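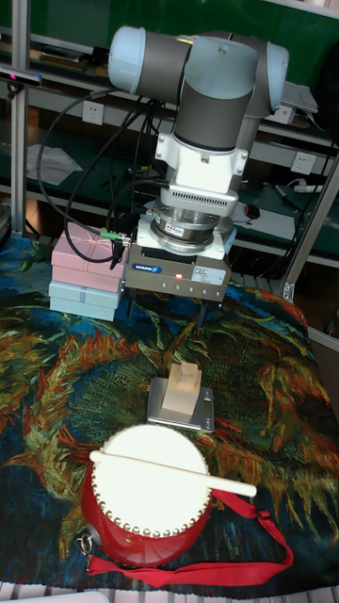 A reader from Lustlow wrote in to say that the old version of this list gave ribbon widths in inches for some shops and millimetres for others, and that the two couldn't be compared. All widths are now in millimetres.

Flanitdale Gift Wrap Prices

Version 4

A table of prices for wrapping paper, ribbon, tissue and gift boxes, copied from shop shelves in Flanitdale, Lustlow and Grulton. It has 691 rows, one for each item in each shop. Prices were noted in October and again in January, after the sales.

Files

prices.csv: the main table
shops.csv: 62 shops, with town and type (card shop, market stall, supermarket, other)
changes.txt: what is different from version 3

Columns in prices.csv

item: short name, lower case
kind: paper, ribbon, tissue, box or tag
size: length and width as printed on the pack, in millimetres
price_oct, price_jan: in pence, blank if out of stock
shop: number matching shops.csv

Known problems

Boxes sold in nested sets are entered as one item, so the price per box has to be worked out by hand. Rolls marked "extra long" with no length given have a blank size. The Panganiban range changed its pack sizes between the two visits and its January prices should not be set against the October ones.

Postage is not included. Online-only sellers were left out.

Use

Free to copy and change, with a mention of the source. Corrections are welcome through the issues page; please give the row number and the shop.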